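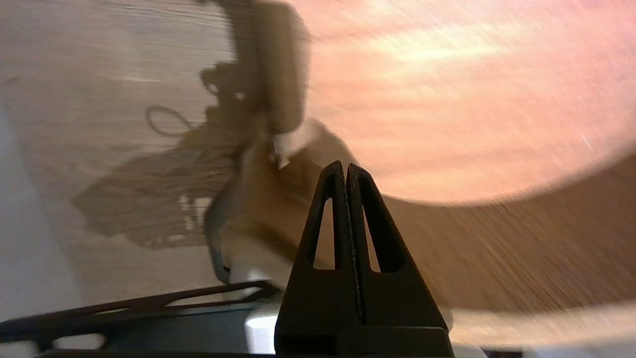

Bench notebook, Norketti finishing room

Home | Notebook | Fixtures | Parts list | Older entries

October 12, 2024. Quiet building, so I got a long stretch with the arm and wrote this up while it was fresh.

Wrist camera first. At the travel speed we've been using, everything past the fingers turns to streaks. The closed fingers are nice and clear, the wood grain of the table is smeared sideways, and the part near the tips is a soft brown blur. The arm also throws a big dark shadow across the left half of the table, ragged edges and all, with a thin loop in it that looks like the cable. I'd been blaming the vision settings for the misses. Now I want to slow the last bit of the approach and move the lamp before touching a single setting!

To try Monday:
- cut approach speed to 40 percent for the last stretch
- lamp over to the other side of the table, see where the shadow lands
- let the arm settle before the camera takes its look

Now the part I keep thinking about, which is what this is doing to our days. When we started with the Gromia cell I figured the arm would take the picking and we'd all go on as before with a bit less of it. The jobs have moved around much more than that. Kazuhiro Kudo used to spend his mornings turning parts over and setting them out for sanding. Now he spends a good piece of the morning teaching grasps, and he's great at it (much better than I am, and I wrote half the routine). He knows which side of a piece is likely to be rough before he's picked it up, and he keeps asking how we get that into the program. I don't have an answer yet. We've started a page at the back of this book called "things Kudo knows" and it already has 11 lines on it. Please add to it, and don't tidy up the wording.

Wrists: two of the people on the sorting side told me they go home less sore. I was so pleased to hear it. On the other hand the sorting side has gone quiet. They used to stand across from each other and talk, and with the cell in between they can't hear over the compressor. Akihiko Katayama wants to turn the cell a quarter turn and put both stools on the window side. It means rerouting the air line and I think it's worth the Saturday.

Also from Katayama: the stop button is in the right place for him and a long reach for anybody shorter. Moving it. Should have asked before we drilled.

Training. We said 6 hours each and that was fine for starting, stopping and clearing a jam. It wasn't enough for anyone to feel they could change something. I'd like everybody on the floor to be able to re-teach a pick point without calling me over, and I'd like that done by December, before the Filten order comes in. Kudo has offered to run it. He should get the hours for it on his sheet, as proper work. I'll ask Sugawara about that in writing.

Small stuff:
- finger pads ordered, 2 sets
- log sheet needs a box for "stopped it because it looked wrong", with no name next to it
- rough parts still go by hand, and everyone I asked wants to keep it that way for now. Fine by me, they're the fun ones
- somebody has my good hex keys

Camera check again after the lamp is moved. Same part, same spot on the table, slow and then fast, and save both runs in the shared folder so Katayama can look at them.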